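Jamie Lambert
@jamielambert
10/23/18

Living room reset today. Posting as I go so I stay off the couch. 1/12

Started with the big table because everything in the house ends up there. Mail, snacks, school stuff, a bag of screws from when we put the shelf up in August. Mail is sorted. Screws went back to the garage.

I keep the striped cloth on it all year. There's glass underneath and glass shows every fingerprint. Karine Poirier gave me the cloth when she moved out of the place on Ross and I have washed it more times than I can tell you. Cold water, hang it up, no iron.

Rule for the table is that boxes can stay until the end of the day and then they have to live somewhere. Same for snack packets. If it's empty it goes in the trash and if it's full it goes in the kitchen.

Trash bin gets pulled out to the middle of the room when I do this. I used to walk every wrapper to the kitchen and I would get distracted and start doing dishes. Bin comes to me now.
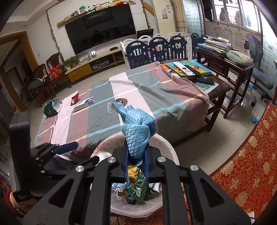
Bin by the table. Wrappers, a face mask, a paper scrap. The light blue quilted cloth is next.

On cloths. I had a drawer full of old ones and I was saving them all for "dirty jobs." I do maybe one dirty job a month. Kept 8, the rest are going. If it's stiff or it smells after a wash, it's done.

Someone asked about liners. I use whatever bags came home with the shopping, as long as they fold over the rim. If the bag slides down inside, put a rubber band around the outside of the bin.

Remotes. We have three on the table and I want them all in one spot, front right corner or on top of the books, I don't care which. I care that it's the same corner every night.

Next is the console table. Books and papers have been stacking up on there since we moved the desk chair over. Going through the papers first. Anything from last school year gets recycled unless it has a grade or a drawing on it.

The pale green cushion doesn't belong on the console either but I haven't found a better place for it. Leaving it.

Floor last. Pick up the small plastic stuff, then shake out the red rug on the back steps, then sweep, then rug back down. I did it in the other order for years and swept twice every time.

@karinepoirier the answer is yes, I still have your cloth, and no, you can't have it back.

Stopping for lunch. Took me 85 minutes to get this far, and that includes a phone call. Papers are in two piles and the rug is still inside.

Back on it. Found the library book we already paid for. Going to see if they'll take it and give us the money back. 12/12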